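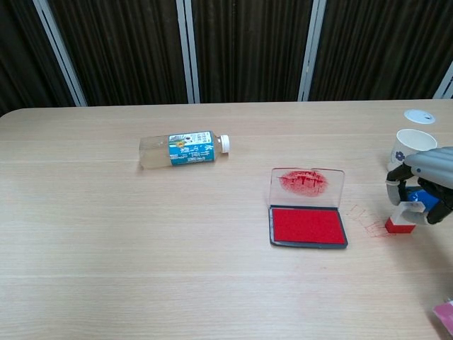
Stamp in the right hand, pad open. Kirkach desk pack, stamping task.

Souad Slaoui
2025-04-29

Filed under: Robotics / Manipulation / Hands-on

Thread on the Kirkach desk pack, which Dostetier sells as an add-on for robots with two multi-finger hands. It's a set of trained tabletop skills plus a recording tool. I paid the list price, $800 for a one-year seat, and have no arrangement with the seller.

Scope first. The pack ships with 16 skills. I cared about the stamping one: pick up a small hand stamp, ink it on an open pad, press it on a target, put it down. The rest got a quick pass and I'll mention them where they matter.

Why stamping: it's a contact task with a visible result. Grasping demos tell you whether the object left the table. An impression tells you about tilt, pressure, and whether the block slid while it was down. You can read most of the error off the paper.

Install was uneventful. The package pulls in its own runtime and wants a dedicated GPU. Hand calibration is a guided routine, one finger at a time, and you have to redo it if you change the wrist mount. The manual puts that warning in an appendix. Read the appendix.

Camera setup is stricter than the product page implies. The policy expects a head view and a chest view. Running on the head view alone is allowed, but the stamp skill then refuses to start its press phase and logs a "view missing" code with no further text.

On to grasping. A stamp this size is awkward for a hand built around bottles and boxes. The fingers cover most of the handle, so once it's picked up the head camera has very little of it left to look at. From then on the pack relies on finger position and motor current to estimate how the block is sitting.

That estimate is decent if the pickup was square. If the stamp was picked up with a lean, the lean carries through to the press and you get one dark edge and one empty edge. There's no regrasp step. I'd call this the main gap in the current release.

You can work around it by standing the stamp in a shallow fixture. I cut one from foam. Dostetier's documentation has no fixture drawings, though support sent me a dimension sketch when I asked.

Inking. The default is a single straight press onto the pad with a fixed dwell time. For a fresh pad the default force is too high: you get ink up the sides of the block and it goes wherever the block goes next. Set ink_force one step down from default and leave the dwell alone.

Placement of the pad matters more than I expected. With the hinge at the back and the lid standing up, the approach path comes in over the front edge and clears it. Turn the pad a quarter turn and the planner still treats the lid as empty air. Clear plastic is a known problem for depth sensing and the pack does nothing special about it.
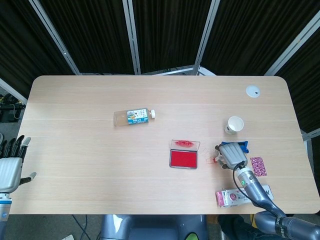

Head view, right hand over the pad side of the table. Bottle and cup are the distractor objects.

Clutter. The pack claims tolerance for unrelated objects on the work surface. I kept a bottle lying on its side and a paper cup on the table throughout. The bottle was never an issue. The cup sits closer to the working hand, and the knuckle clearance there is small enough that I'd want a margin setting. There isn't one.

Also worth knowing: the skill has no concept of where ink is allowed to go. Marks on the table are invisible to its success check, which only looks at the target area. You can have a run logged as "complete" and a tabletop that needs wiping. Budget for wipes, or put down a sheet.

Light wood grain wasn't a problem for detection. A glossy white bench was. The cup more or less vanished from the object list under overhead light. A matte mat fixed it.

Left hand. In the stamping skill it does nothing except hold a parked pose off to the side. I tried having it steady the card during the press. You can script that through the Python interface, but the two arms then run on separate timers and you have to write the sync yourself. Two-handed use is advertised. For this skill it's homework.

Recording tool. This is the better half of the product. Teleoperate, tag the phases with a foot switch or keyboard, export. Files open cleanly in Vasberg's viewer, and the timestamps between the two camera streams lined up without fiddling. That alone saved me an afternoon.

Fine-tuning: the manual suggests six demonstrations per new object as a minimum. For a stamp with a different handle shape I found that too few. Approach was fine, final contact was not. Adding varied start angles helped more than adding repeats of the same clean pickup.

Speed. Slow. A full cycle takes about 5 times as long as me doing it by hand. There's a speed multiplier and it works for the transit moves, but contact phases are locked. I think locking them is right.

Logs are plain text, one line per phase, with force and pose at each transition. Easy to grep. The error codes are listed in the manual, except the "view missing" one above, which I've reported.

Comparison, briefly. Benjelloun's bundle covers fewer tasks and has a regrasp step that works. It also needs their own wrist camera, which blocks part of the palm on my hands. If your objects arrive in random orientations I'd look there first. If you can fixture them, Kirkach is less trouble to live with.

Support: two tickets, both answered by someone who had read the log I attached. They say a collision margin setting is planned for the August release. No date for regrasp. No word on clear plastic.

Who it's for: labs that already have the arms and hands working and want a baseline plus a sane way to record their own data. If you're hoping to unpack it and have paperwork stamped, the skill as shipped won't hold up without a fixture and some tuning.

My settings, for anyone starting from the same place: ink_force one below default, press_force default, dwell default, transit multiplier at max, pad hinge to the rear, stamp in foam, matte mat under everything.

I'll rerun the stamp skill on the August build with the same table layout and add to this thread.

Contact | © Souad Slaoui | Back to top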